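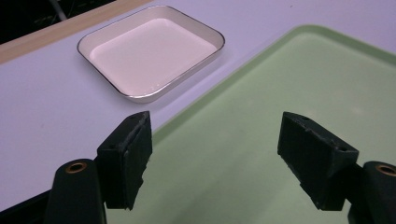 Hand-held demonstration gathering is a way of building up examples for a robot learning system without using a robot arm. A person holds a gripper tool, carries out a short task with it, and a camera fixed to the tool records the whole attempt. The recordings are later turned into a series of positions and finger openings, and a learning system is trained to produce the same kind of movement from the same kind of view. Tasks are usually kept small. A common one is the tray task, in which a small white dish with a metallic rim and a larger green tray share a tabletop, and the dish has to end up on the tray. The two black fingers stay in view at the bottom of the picture, which gives the learning system a steady reference for where the tool is in relation to the dish.

The method is also called hand-held collection or, in some workshops, robot-free teaching. The second name is a little misleading, as a robot is still needed to test what has been learned.

Background

Earlier collections were mostly made by remote control. An operator moved a leader arm or a pair of joysticks and a second arm copied the movement. The examples fitted the robot exactly, but the work was slow and each station needed its own arm. Hand-held tools came into use as a cheaper choice. One person with one tool can work at a kitchen bench, an office desk or a shop counter, and the tool can be packed into a case at the end of the day.

The Drevholm collection is one of the smaller sets made this way. It covers tabletop tasks only and holds 900 accepted attempts, spread over 18 tasks at 50 attempts each. The tray task is the first in the set and the one most often used for trial runs. Files are stored in the Cillodis format, which keeps the video, the tool's path and the finger opening together in a single record for each attempt.

Equipment

The tool used for Drevholm is known as the Hovel grip. It has two facing fingers, a handle with a trigger, and a camera mounted above the handle looking forward over the fingertips. The finger parts are replaced when they wear -- rough edges are tolerated, but a loose pad is not, as it changes how an object sits between the fingers.

Lighting is left as it is found. The Drevholm notes ask only that the operator's shadow stay off the objects. Light-coloured tables are allowed, though a pale dish on a pale table gives less contrast than the same dish on a coloured tray.

Procedure

An attempt begins with the fingers open and the tool held still for a moment. The operator moves in at an even speed, closes on the object, lifts it, carries it, sets it down, opens the fingers and draws back. The drawing back is part of the example. Recordings that stop at the moment of release tend to produce a robot that hovers over the finished task and sometimes picks the object up again.

Start positions are changed between attempts. The dish may be turned, moved nearer or farther, or placed on the other side of the tray, and the tray itself may be set at an angle to the table edge. Operators work in blocks of 50, followed by a break. In the first block recorded for Drevholm, 43 attempts were accepted and the rest were done again. 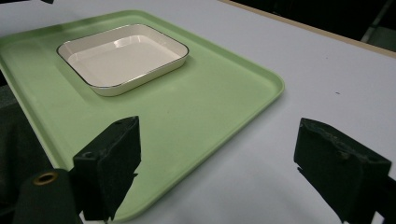
How much should the starting layout change from one attempt to the next?

Enough that no single path of the hand would work for all of them, while the objects stay within easy reach and in the camera's view. Drevholm operators change at least one thing every time, and change both the position and the angle of the main object at least once in every five attempts.

Checking and labelling

Each attempt is watched by a second person before it is accepted. Reasons for refusal include a dropped object, a hand in front of the lens, a long pause in the middle of the movement, and a lost tool path. Slow attempts are kept if the movement is smooth. Small corrections, such as a second try at closing the fingers, are also kept and given their own label, as they show the learning system how to recover from a poor first grasp.

A short written instruction is attached to every accepted attempt. For the tray task it reads "put the dish on the tray". Drevholm uses the same wording throughout a task. The Hsueh set, which covers similar tasks, uses several wordings for each one, and the two sets have to be brought into line before they can be used together.

Limits

The person's arm can reach places and take angles that a given robot cannot, so some attempts are dropped when the paths are checked against the robot's joints. Force is another gap. The Hovel grip records how far the fingers are open but has no measure of how hard they press, and tasks with soft or fragile objects are left out of the set for that reason. Shiny rims and glossy surfaces can also cause trouble, mainly through reflections that shift as the camera moves.

See also

Imitation learning
Remote operation
Parallel-jaw gripper
Cillodis format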